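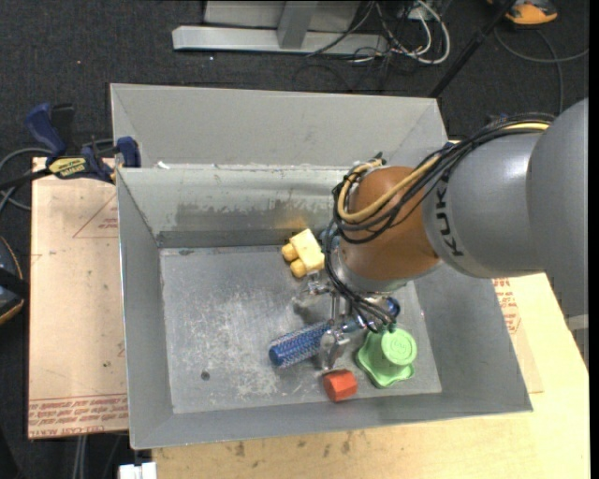
Ticket 351
Queue: Bin clearing, household mix
Site: Clorkcombe
Status: Open, waiting on reporter
Priority: Normal

Summary
Pick succeeds on boxes and blocks, fails on the hairbrush. Arm reports a good grasp, lifts, and the brush rotates out of the fingers before it clears the bin wall.

Reported behavior
We are trying to find out if the cell can do an unsorted tidy-up, the kind of thing a person does with a kid's bathroom drawer or the bottom of a toy box. Small plastic parts go through without trouble. The blue brush does not. Software is Shin, planner settings are the ones Clollinley shipped with the last update. The drop happens at the same point in the lift nearly every time. After the drop the planner sees the brush in a new pose and tries again, so one item can hold up the whole bin.

Steps to reproduce
Load the bin with the household mix, brush lying flat on the floor of the bin.
Start the clear routine from the Gurano panel.
Wait for the brush to be selected.
Watch the lift.

Expected: brush goes to the drop-off.
Result: brush back in the bin, log shows "grasp OK" followed by "object lost".

Log

Friday, 9:10 a.m. – Support
Thanks for the report. Please send the grasp force setting, the lift speed, and the log from one failed pick. Also let us know whether the bin is clamped or free on the table.

Friday, 9:35 a.m. – Reporter
Force is at the default. Lift speed is 90 percent. The bin is held with a bar clamp on the left side. Log attached. The line you want is 213.

Friday, 10:20 a.m. – Support
Line 213 shows the fingers closing to a stable width, then opening slightly as the lift starts. Bristles give way under load, so the first width reading is not the real one. The planner takes it as a solid cylinder. Please drop the lift speed to 40 percent and raise the settle time before lift to 1.5 seconds. Leave the force alone for now.

Friday, 11:05 a.m. – Reporter
Done. Better, not fixed. It gets higher before it lets go. 3 drops in a row, then one good pick, then another drop. I also noticed it always goes for the middle of the brush.

Friday, 11:30 a.m. – Support
It picks the middle of the visible shape. On a brush the weight may be somewhere else, and the grip is then off balance. There is an option called "prefer rigid region" under the grasp tab. It is off by default. Turn it on and teach it one sample with the fingers on the handle.

Friday, 1:15 p.m. – Reporter
Turned it on and taught the handle. Works when the handle is out in the open. When the handle is close to the bin wall the planner rejects the grasp for clearance and goes back to the bristles, and we are where we started.

Friday, 1:50 p.m. – Support
Understood. Two choices. You can allow a nudge move, where the closed fingers push the item away from the wall before a second look. Or you can set a skip, so the brush is left for last and flagged for a person. Nudge is still marked as a test feature. Check your hose and cable slack at the wrist before you run it, as the wrist turns farther than it does on a normal pick.

Friday, 3:40 p.m. – Reporter
Ran both. Nudge frees the handle most of the time but it takes long enough that I could have emptied the bin by hand and had coffee. Skip works as described. We will run with skip for now and keep nudge for overnight tests.

A question for whoever writes the release notes. The sheet we were given says the routine is ready for "everyday household objects". I would not put it that way. It is ready for hard objects with flat sides. A hairbrush is about as everyday as it gets, and so is a sock, and we have not tried a sock yet.

Friday, 4:05 p.m. – Support
Passed to the documentation queue with your wording. Soft and bristled items are going into the known limits list. I am changing the title of this ticket from "gripper fault" to "grasp width misread on compressible objects". The gripper tests fine in your log.

Please leave the ticket open and attach the overnight nudge results when you have them. Include the settle time you used.

Workaround in place
Lift speed 40 percent
Settle time 1.5 seconds
Prefer rigid region on
Brush set to skip, flag for operator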